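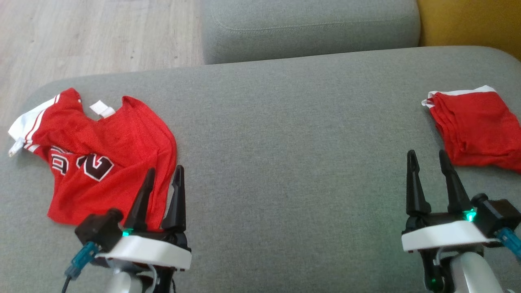

Unit 2: Contact eczema of the hand
Notes for the course of Gertraud Widmer, room 326

Contact eczema has two forms. The irritant form comes from repeated damage, for example by soap or wet work. The allergic form needs an earlier contact with the substance, and the rash appears one to three days after the next contact.

Taking the history
Ask for the job, the hobbies and all creams in use. Ask also if the skin becomes better during holidays.

Patch test
The patches stay on the back for two days. In this time the patient must not shower the back. We read the skin on removal and again later.

Please read pages 13 to 18 before the next lesson.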